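The Cell at Metmont

The night shift at the Metmont laundry began when the last van had gone, and by then the kettle was already empty. I filled it again. It was April and the building was cold in the corners, but near the dryers it was always summer.

I looked after Cell 2. There was another woman for Cell 1, an older one from Baird, who had worked on dairy machines before and did not trust anything that could not be hosed down. She left me notes on the whiteboard. That evening the note said: "Grip slipping again on thick ones. I did not touch it. You like it more than I do."

It was true that I liked it. My father repaired nets in Zarnholm when I was a girl, and he said a net tells you with its mistakes how the hands were feeling. I thought about this often when I read the fault log. The machine had stopped 16 times since noon, always at the same step, the lifting of the corner. It had not stopped once at the fold.

I pressed the hold button, hung my tag on the gate and went in with my torch and the small tin where I kept the screws.

The fingers were the first thing I learned in that job. You can buy a very good arm, and the company had bought one, a Fukano, but the fingers you must solve for yourself. Ours were one red and one yellow, so that you could say on the telephone which one was wrong, and even a person half asleep would understand. I had stopped the arm low above a green towel, the one with the pink stripe and the orange and white checks down its side, and I knelt until my eyes were level with the table. My supervisor called it an ugly towel. I was fond of it, as you become fond of a bus that is always late. 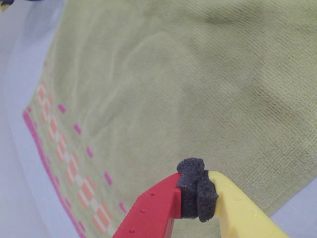
Foam gets old in a way that metal does not. It goes hard on the outside first, and you do not see it, you must press it with your thumbnail and wait to see how slowly it comes back. The rule on the sheet was to change it after 500 hours, but the sheet was written by someone in an office where the air was dry. I held the light close to the dark lump between the red tip and the yellow one, with all its tiny holes, and then I opened the fingers by hand and pressed. The dent stayed. I counted slowly in my own language, and it was still there when I stopped.

So I cut new foam. I have a knife for this and nobody may borrow it. I cleaned away the old glue with a cloth and a little spirit, and while I waited for the new glue to hold I ate half of my sandwich on the step outside the gate, where I could watch that the clamp did not move.

At roughly two in the morning I took my tag off and let the arm go at quarter speed. It went down to the corner and closed. I noticed that I was closing my own fingers too, inside my pocket. It lifted, and the corner came up with it, and it carried it across and laid it down.

I let it do this again and again before I gave it full speed. Then I went to the whiteboard and wiped out her note, but not the last sentence. Under it I wrote the hour and the word "foam", and I went to see if the kettle had boiled.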